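## 4. Recording simulated demonstrations

Load the Trakham room and check that both the head view and the left wrist view are live before taking control of the arms.

1. Start a new episode and enter the task name.
2. Bring the gripper to the chosen item slowly. Soft items, such as a cap, should be approached from one side.
3. Close the gripper and hold for 4 seconds. 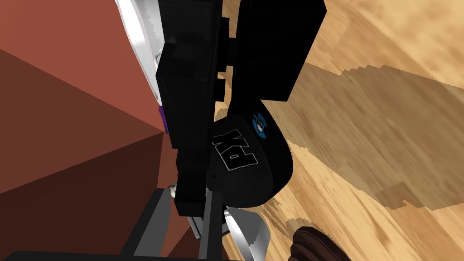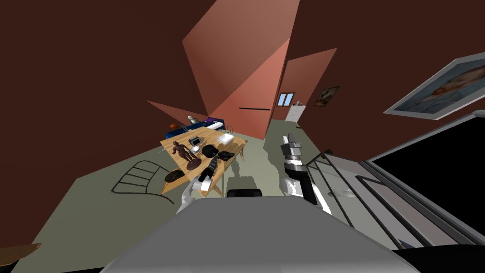

*Figure 4. Simulated room: left wrist view with cap (first), head view with table and both arms (second).*

4. Complete the task, then mark the episode as "keep" or "discard".

**Note:** Each task requires 300 kept episodes – discarded ones do not count towards the total.

**Caution:** Do not reset the room while an episode is being saved. The file will be lost.

Questions on task names should be addressed to Helmi Halonen at Karness.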